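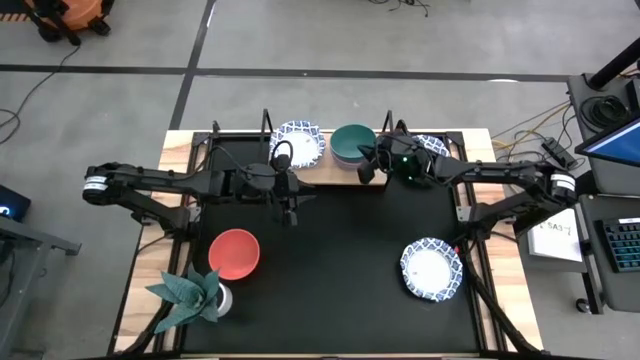
Okay, so – open day at Polisness, in October. Let me start with why I went, and get to the robots in a minute. Derek Tunstall had been after me for ages to come see what his group was up to, and I kept saying yes and then not going. This time I went, and I'm so glad I did! The demo I stood at longest was this one, two arms facing each other across a table, with plates and bowls to deal with. Regular kitchen stuff, and I loved that. (Pause, let people look at the coral bowl out on the left. I want that bowl.)

**Getting in**

- 15 minutes at the front desk, badge spelled wrong, fine
- Crowd was bigger than I figured – Derek told me 103 signed up
- Ask the room: who's been to one of these? Hands up

**What I asked Derek**

Why dishes? He said everyone who walks up already has an opinion on how to stack a bowl, so they start talking right away. True in my case – I had plenty of opinions. Then I asked what's hard, and he went straight to rims. A plate lying flat gives you so little to grab. Try it with two fingers when you get home!

**Don't forget**

- Haslam people were there too, mention their talk on grippers (short! I ran over last time)
- Thank Derek by name
- Skip the Caltura story if we're past 14 minutes
- Next slide is the lunch line, then questions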